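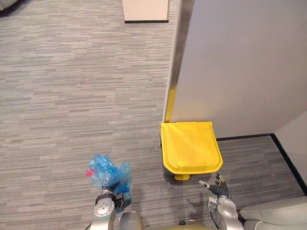 Ukow's office in Timstead: striped grey carpet, white partition and a yellow wheeled bin.

FOR IMMEDIATE RELEASE

Ukow releases Hisel 3 with playlist transfer between desktop and phone

Free update moves playlists, play counts and ratings over the local network, without a cable or an online account

TIMSTEAD – Ukow today released Hisel 3, a new version of its music library manager for Windows, macOS, iOS and Android. The update adds two-way transfer of playlists between a desktop library and a phone on the same wireless network. It also replaces the library database, changes how removed tracks are handled and closes 327 reported faults.

Hisel 3 is a free update for all current licence holders. It is available from the Ukow website and, for phones, from the usual app stores.

Playlist transfer

Earlier versions of Hisel could copy audio files to a phone, but playlists had to be exported by hand as text files and imported again at the other end. File paths often differed between the two devices, and an imported playlist could arrive with some or all of its entries unmatched. Ratings and play counts were not transferred at all.

Hisel 3 uses a new transfer method called Marinho. Marinho does not compare file paths. Each track is given an identifier calculated from its audio data, so a track keeps the same identifier after it is renamed, retagged or moved to another folder. When two devices connect, they exchange lists of identifiers first and then only the playlists, ratings and play counts that differ.

"Most of the transfer complaints came down to file paths," said Laiba Abbasi, lead developer of Hisel. "A playlist built on a desktop refers to a drive letter and a folder. The phone has neither. Once we stopped storing the path in the playlist, most of the matching code could be deleted."

Both devices must be on the same local network and paired once with a six-digit code. After pairing, transfers start when both copies of Hisel are open, or at a time of day set by the user. No playlist data is sent to Ukow. The connection between the devices is encrypted with keys created during pairing, and a pairing can be cancelled from either end.

In Ukow's own tests, a library with 3,000 playlist entries and no missing tracks was matched in 20 seconds on a home wireless network. Libraries with missing audio take longer, as the files themselves must be copied.

Conflicting edits

If a playlist has been edited on both devices between transfers, Hisel 3 merges the two versions entry by entry. Additions from both sides are kept. If the same entry has been moved to different positions, the most recent change is used. The version from before the merge is saved and can be restored from the History panel on the desktop.

Play counts are added together. Ratings follow the most recent change. Smart playlists, which are built from rules, are transferred as rules and evaluated again on the receiving device. A smart playlist may therefore hold fewer tracks on a phone that carries only part of the library.

Users who prefer one-way transfer can choose it for each playlist. In one-way mode the desktop version always replaces the phone version.
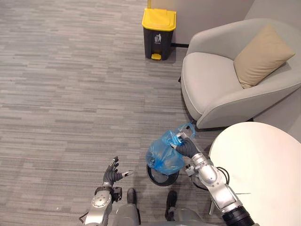

Track removal has been redesigned in Hisel 3. In earlier versions, removing a track from the library on one device also marked it for removal on the other, and the only safeguard was a single confirmation window. Removed tracks are now held in a separate list for 40 days and can be restored from either device until that period ends. The button that opens the list has a new icon, a small figure tossing rubbish into a bin, much like the white pictogram on the front of the yellow-lidded pedal bin next to the armchair at Ukow. Testers had confused the old icon, a plain cross, with the control that closes a window. Emptying the list is a separate step and cannot be triggered by a transfer.

Removing a track from a playlist does not remove it from the library. The two commands now appear in separate parts of the menu, and neither has a keyboard shortcut by default.

New library database

Hisel 3 stores library information in a new database format. The previous format kept all artwork in a single file, which had to be rewritten whenever one cover was changed. Artwork is now stored once per album and loaded only when it appears on screen.

The library is converted the first time Hisel 3 is opened on a desktop. Conversion reads every audio file in order to calculate its Marinho identifier, and the time required depends mainly on the speed of the drive. Music can be played during conversion, but tags cannot be edited. If conversion is interrupted, it resumes from the last completed album.

The old database is kept in its original folder and is not modified. Users who return to Hisel 2 will find their library as it was before the update. Changes made in Hisel 3 are not carried back.

"We recommend making a backup all the same, particularly if the library is on an external drive," said Odette Charpentier, support manager at Ukow. "Please also leave the drive connected until the progress bar is gone. Disconnecting it will not damage the music, but the affected albums will have to be read again."

Other changes

Hisel 3 also includes the following:

Gapless playback is now available on Android as well as on desktop and iOS. It is turned on by default and can be turned off under Settings, Playback.

The equalizer stores a separate setting for each output device. Switching from headphones to a speaker no longer requires the preset to be changed by hand.

Search ignores accents and punctuation unless the search term is placed in quotation marks.

Tags written by Hisel now follow the same field order on every platform. Files tagged on macOS and then on Windows no longer end up with two album artist fields.

The colour of the current track marker can be changed, and a high-contrast theme has been added for users who find the standard grey theme difficult to read.

The phone app no longer loses its place in long tracks when a call is received.

A full list of changes, including the reference numbers of the closed faults, is in the release notes.

Known limitations

Marinho identifiers depend on the audio data. Two copies of the same song in different file formats are treated as two tracks. A desktop library in a lossless format can be linked to compressed copies on a phone only if Hisel made the compressed copies itself. Copies made by Hisel 2 can be linked with the Relink command in the Tools menu.

Tracks protected by copy restrictions cannot be read and are skipped. They remain visible in the playlist, greyed out, and keep their position.

Transfer does not work across guest networks that prevent devices from seeing one another. This setting is common on wireless networks in hotels and student residences. A cable connection is still supported on Windows and macOS for Android phones.

On iOS, scheduled transfers may be delayed by the operating system when the phone's battery is low. The transfer runs the next time the app is opened.

System requirements and availability

The phone and desktop versions must both be updated before playlists can be transferred. A Hisel 3 desktop can still copy audio files to a phone running Hisel 2, but playlists, ratings and play counts are left out.

The supported operating system versions are listed on the download page. Hisel 3 is the last version that will run on 32-bit Windows. Fault corrections for Hisel 2 will continue until September, after which downloads of the old version will remain available without support.

New licences are sold per household and cover all supported platforms. A trial version with every function turned on can be used without registration. When the trial period ends, playback continues to work and transfer is turned off.

About Ukow

Ukow develops software for managing personal music collections. Its products are Hisel, a library manager for desktop and phone, and the Marinho transfer method used in Hisel 3. The company is based in Timstead.

Media contact

Odette Charpentier, Ukow, Timstead. Review licences, screenshots and the Marinho technical description are available on request. Technical questions will be forwarded to Laiba Abbasi.

– END –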